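# Furken aprende a hacer la compra

Furken no tenía que llamarse Furken. Yo quería ponerle un nombre serio, de los que quedan bien en la etiqueta de un armario eléctrico, pero Oratile escribió FURKEN con rotulador en la primera caja de tornillos, y a partir de ahí ya no hubo manera. Hasta Hannelore Stöckli, que tutea a poquísima gente, le daba las buenas noches por su nombre.

Lo montábamos en Reisinger, el taller compartido de Rotville, en el local que antes fue imprenta. Entonces éramos cinco con llave. Oratile Venter llevaba la mecánica, yo los programas, y Zuweira Darko lo que ella llamaba «la diplomacia», o sea, llamar a los proveedores y conseguir que nos cambiaran una pinza torcida por una recta sin pagar los portes. Las dos Hannelores (Stöckli y Bühler, no son parientes ni se caen especialmente bien) se turnaban con la soldadura y con el hervidor. ¡Y menudo par de manos tenían las dos!

El brazo izquierdo fue fácil. El derecho nos costó todo el invierno. Tenía una holgura en el codo que solo salía cuando el antebrazo estaba casi estirado, y claro, casi estirado es como está siempre cuando quieres coger algo del fondo de la mesa. Cambiamos la polea por una de 16 dientes, volvimos a la vieja, volvimos otra vez a la de 16. Una noche, a eso de las once, Oratile desmontó el codo entero encima de un trapo de cocina y dijo:

—Falta una arandela.

Una arandela. La encontró Bühler en mayo, dentro del azucarero, y todavía no sabemos quién le debe una disculpa a quién.

## El encargo

Lo de la compra fue idea de Hermine Frei. Hermine no era socia del taller, era la vecina de arriba, y bajaba a quejarse del ruido con tanta regularidad que acabamos poniéndole una silla. Un día se quedó mirando cómo Furken subía y bajaba un cubo de espuma, subía y bajaba, subía y bajaba, y me preguntó si no le daba pena.

—¿Pena de qué?

—De que solo sepa eso. Yo, si tuviera dos brazos así, por lo menos vaciaría la bolsa de la compra.

Me ofendí un poco, la verdad. Llevaba 3 semanas con el cubo y lo cogía de maravilla. Pero aquella noche me acosté pensando en bolsas de papel —en cómo ceden por arriba, en que el borde nunca está donde estaba hace un segundo— y a la mañana siguiente borré el cubo del programa.

La lista la dictó ella, sentada en su silla con el abrigo puesto. Masa, en una bolsa transparente. Tomates cherry. Cangrejos rojos, muchos, «que tienen patas y así se enreda y aprende». Un vaso, un cuenco. Zuweira lo apuntó todo sin levantar la cabeza y preguntó si los tomates tenían que conservar el rabito. Hermine dijo que los que lo tuvieran, sí.

Pusimos la alfombrilla gris oscura, que para las cámaras va mucho mejor que la madera clara, y arrimamos la bolsa a la derecha. La lámpara la dejamos detrás, a la izquierda, con su brazo negro y su manía de bajar la cabeza sola. El palangano blanco se quedó en su esquina, fuera de la alfombrilla, que era el único sitio donde Oratile consentía tenerlo.

Y luego, a trabajar. O a mirar cómo trabajaba él, que cansa lo mismo. 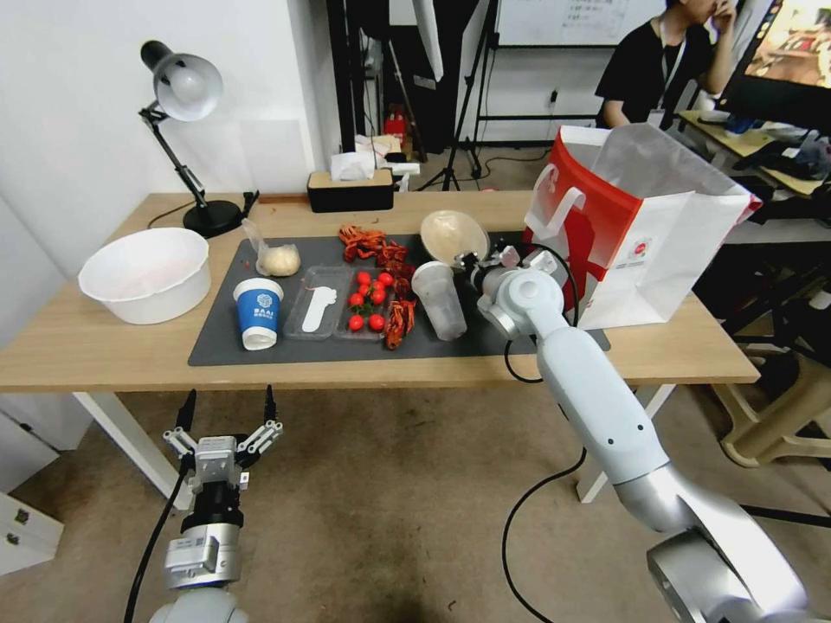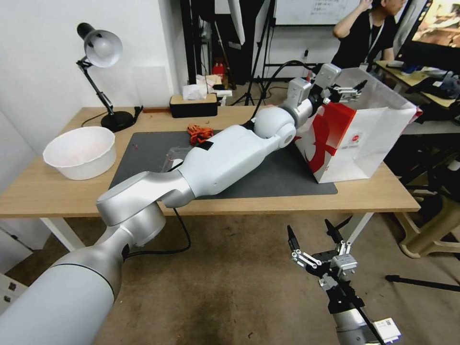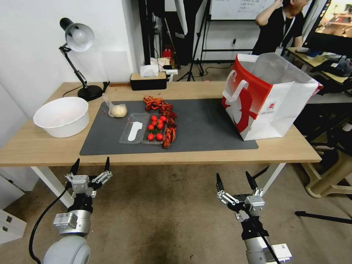
## La línea 2101

Tengo que hablar de la línea 2101, aunque Zuweira diga que no le interesa a nadie más que a mí.

El controlador de las pinzas era un Grurnetti de segunda mano, y los Grurnetti tienen una cosa muy suya: si les mandas cerrar y les mandas cerrar otra vez antes de que acaben, se lo toman como una falta de confianza y abren. Con el cubo de espuma daba igual. Con el borde de una bolsa de papel, no daba igual en absoluto. Furken se acercaba, apretaba el papel con una delicadeza que te ponía la piel de gallina, yo contenía la respiración... y soltaba. Se acercaba, apretaba y soltaba. Stöckli decía que parecía mi padre probando melones (no conoce a mi padre, pero acertó).

Así que en la línea 2101 puse una espera. Mil milisegundos, el número 1000 tecleado a mano y con un comentario al lado que no voy a reproducir. Un segundo entero sin hacer nada. Oratile lo leyó por encima de mi hombro.

—Eso es una chapuza.

—Es paciencia.

—Es una chapuza con un nombre bonito.

Le di a ejecutar. La pinza llegó al borde, cerró, y se quedó cerrada. El segundo se me hizo eterno. Oí el hervidor, oí a Bühler dejar el soldador en el soporte, oí los zapatos de Hermine, que había bajado otra vez y estaba en la puerta sin atreverse a entrar.

El brazo tiró y la bolsa se vino con él un poquito, apenas un dedo, con ese ruido seco del papel grueso.

Hermine aplaudió. Nosotros no, nosotros estábamos demasiado ocupados mirando el codo.

## Lo que pidió después

Lo de los cangrejos fue otra historia. Furken cogía uno y se traía dos de propina, colgando de las antenas, y los depositaba al lado de los tomates con mucha ceremonia. Bühler quería penalizárselo en el programa. Yo me negué: si a mí me mandan a por un cangrejo y vuelvo con tres, en mi casa me hacen una fiesta.

Discutimos hasta muy tarde. Discutimos de verdad, con portazo y todo, y Bühler se marchó con su soldador bajo el brazo como quien se lleva al niño. Volvió a los diez minutos a por el abrigo y, ya que estaba, apretó el conector del cable negro de la pinza izquierda, que llevaba flojo toda la tarde y no lo habíamos visto ninguno.

—Por eso se traía de más —dijo, sin mirarme—. No le llegaba bien la fuerza.

Probamos. Un cangrejo. Otro. Otro más, de uno en uno, bien cogidos por el lomo. Oratile se rió tanto que tuvo que sentarse en el suelo.

A la tarde siguiente Hermine se presentó con su propia bolsa de la compra, la de verdad, con puerros asomando y el pan de molde debajo de todo. La plantó en la alfombrilla, se quitó el abrigo por primera vez desde que la conocíamos y se cruzó de brazos delante de Furken.

—El pan arriba —le dijo—. Y los huevos no me los toques.

Yo abrí el programa y bajé hasta la 2101. Zuweira ya estaba buscando otra silla.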